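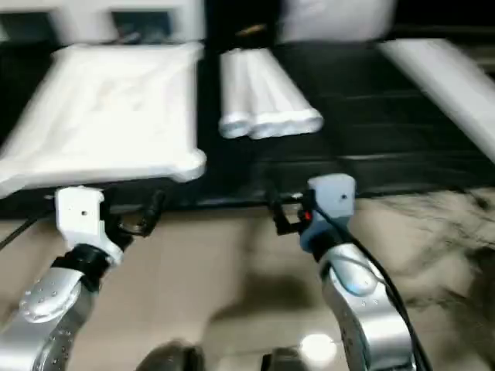

A white cloth, folded, on the dark table.

216 shares | 6 comments

Esther Mabula has handled table linen for a living long enough to have firm views on folding it. She runs the linen room at Ledano, where 586 pieces are on the shelves in a normal week, and she trains new staff on a dark table.

"White cotton on a white counter hides its own edges," she said. "On a dark top you see at once if a side runs out of line. It costs nothing and it saves a lot of refolding."

Her method starts with the long sides. The cloth is laid flat, the hems are matched at the corners, and the fold is pressed outward from the middle with the flat of the hand. Creases are worked toward the open side. Pulling at the corners, she said, stretches the weave on the bias, and after several washes the piece will no longer lie square.

Asked how tight a fold should be, Mabula was brief. "Loose. A padded look is fine. If you press a thick cloth hard along the fold, you get a line that shows on the table later."

Zsófia Veres, who buys for the same linen room, is more concerned with the table. A glossy surface lets the fabric slide, and she considers that useful for large pieces — one person can turn the cloth without lifting it. Small napkins are another matter. "They drift while you are folding them," Veres said. "For those I would take a matte top."

The two disagree on stacking. Veres puts six cloths in a pile, folded edges facing out. Mabula prefers shorter piles and turns every second cloth around to keep the height even. The shelves at Ledano currently follow Mabula's system, and Veres said she plans to raise it again in September.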